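Clube de Robótica Bota: perguntas frequentes sobre a turma de manipulação
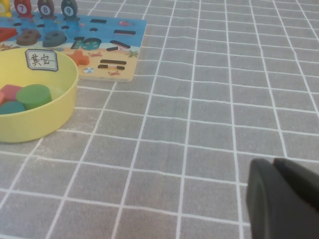

Corumbá, 2 de janeiro de 2019

Esta página reúne as dúvidas que mais chegam por e-mail e no balcão da secretaria. Vale para a turma de manipulação, a que trabalha com o braço Obi. As turmas de carrinho seguidor de linha e de programação para iniciantes têm páginas próprias.

O que os alunos fazem nessa turma?

Programam e treinam um braço com garra de dois dedos para pegar objetos pequenos em cima da mesa e colocá-los no lugar certo. O projeto deste ciclo usa um tabuleiro de encaixe de madeira, desses infantis, com o desenho de mar e praia, pinos em forma de peixe com números e peças soltas. Ao lado do tabuleiro fica uma tigela amarela para o que não pertence a ele. Na apresentação final, cada equipe mostra o braço fazendo uma sequência completa, escolhida por ela com antecedência.

Por que um brinquedo de criança?

As peças têm formatos bem diferentes entre si. Uma estrela de pontas arredondadas pede uma pegada, um número deitado pede outra, e um peixe em pé pede outra ainda. Os furos e os encaixes também são exigentes: um erro pequeno de posição já impede a peça de entrar. Tentamos antes com copos de plástico, e os alunos resolveram a tarefa cedo demais.

O que está escrito na etiqueta da tigela?

Está escrito 其它, que em chinês quer dizer "outros". Não é preciso saber chinês para participar. Nos comandos e nos relatórios usamos o nome "outros", sempre em português.

Para que serve a toalha quadriculada?

Serve de referência para quem está montando a mesa. No início da aula a equipe anota em que quadrado ficou cada objeto, e no fim confere. Pedimos que o pano seja esticado com a mão antes de começar. Se ficar alguma dobra, anotem no caderno onde ela está. As linhas não servem para medir distância com precisão; para isso há régua na gaveta.

Quem pode se inscrever?

Estudantes a partir de 14 anos, matriculados em qualquer escola, pública ou particular. Não é exigida experiência com robôs. Quem nunca programou faz antes o módulo de introdução, que é dado na mesma sala e não é cobrado à parte.

Quantas vagas existem?

São 24 vagas. Quando há mais inscritos do que vagas, a ordem é a da ficha entregue completa, com assinatura do responsável. Ficha sem assinatura não entra na fila.

Como as equipes são formadas?

O professor forma as equipes na primeira aula. É possível pedir para ficar com um colega, e o pedido costuma ser atendido, mas não aceitamos equipes fechadas de antemão. As funções mudam a cada aula: quem controla o braço numa aula prepara a mesa ou faz as anotações na seguinte.

Quem dá as aulas?

O professor responsável é Wálter Huanca. Dúvidas sobre conteúdo e avaliação devem ser tratadas com ele, antes ou depois da aula. Dúvidas sobre pagamento, faltas e documentos são com a secretaria.

Existe custo?

A inscrição custa 174 reais por ciclo e inclui o uso do braço, do computador da bancada e do material da mesa. Não inclui a camiseta nem a viagem para a competição. Alunos da rede pública podem pedir isenção com a declaração de matrícula. A resposta sai antes da primeira aula.

Meu filho precisa levar computador?

Não. Cada bancada tem o seu. Quem preferir usar o próprio deve instalar antes o pacote Tidstead, na versão indicada no mural da sala. Outras versões abrem os arquivos, mas salvam as posições da garra em formato diferente, e a equipe perde tempo convertendo tudo depois.

O braço se move sozinho?

Depende da etapa. Nas primeiras aulas, um aluno conduz o braço com o controle e o programa grava o caminho. Mais adiante, as equipes usam essas gravações para treinar o movimento automático. O controle manual continua ligado durante todos os testes e há botão de parada em cada bancada.

É perigoso?

O braço é pequeno e trabalha em velocidade reduzida, mas a garra fecha com força suficiente para beliscar um dedo. As regras da bancada são as seguintes:

Mãos fora da toalha enquanto o braço estiver ligado.
Cabelo comprido preso e nada de pulseiras soltas.
Peça que caiu no chão só se recolhe com o braço parado.
Quem aperta o botão de parada não precisa pedir licença.

Na segunda advertência o aluno fica sem operar até o fim da aula e ajuda nas anotações.

O que é a câmera presa perto da garra?

É a câmera que o programa usa para localizar os objetos. Ela acompanha o braço, portanto a vista muda conforme ele se desloca, e é comum que parte do tabuleiro ou da tigela fique de fora. Os alunos aprendem a levar isso em conta na hora de escolher a posição inicial. A câmera não deve ser desparafusada nem virada, mesmo que a imagem pareça torta. Avisem o professor.

Como é a avaliação?

Não há prova. Contam o caderno da equipe, a presença e a apresentação final. No caderno devem aparecer também as tentativas que falharam, com a peça, a posição e o que foi mudado em seguida. Caderno só com acertos é devolvido para completar.

A turma participa de competição?

Sim, da Mostra Stivach, em maio. A participação é opcional. As equipes interessadas fazem 2 ensaios abertos, com a presença das famílias, e recebem o regulamento impresso. O tabuleiro usado na mostra é fornecido pela organização e pode ser diferente do nosso, por isso recomendamos não treinar sempre com as peças nos mesmos lugares.

Quanto tempo por semana é preciso dedicar?

A aula semanal e mais cerca de 2 horas para caderno e programação. Perto da mostra a sala fica aberta também aos sábados de manhã, com reserva de bancada pela lista da porta.

Pode levar as peças para casa?

Não. O tabuleiro e as peças ficam no armário da sala. Para estudar em casa, a equipe pode copiar as gravações da aula para um pendrive. Se uma peça sumir ou quebrar, avisem no mesmo dia, mesmo que ninguém saiba como aconteceu.

E se o aluno faltar?

Uma falta se repõe na bancada livre da semana seguinte, combinando antes com a secretaria. A partir da terceira falta sem justificativa, a vaga passa para o próximo da lista de espera.

Visitantes podem assistir à aula?

Podem, com aviso na véspera. Os visitantes ficam atrás da faixa no piso e não operam o braço. Fotos são permitidas desde que não mostrem o rosto de alunos sem autorização.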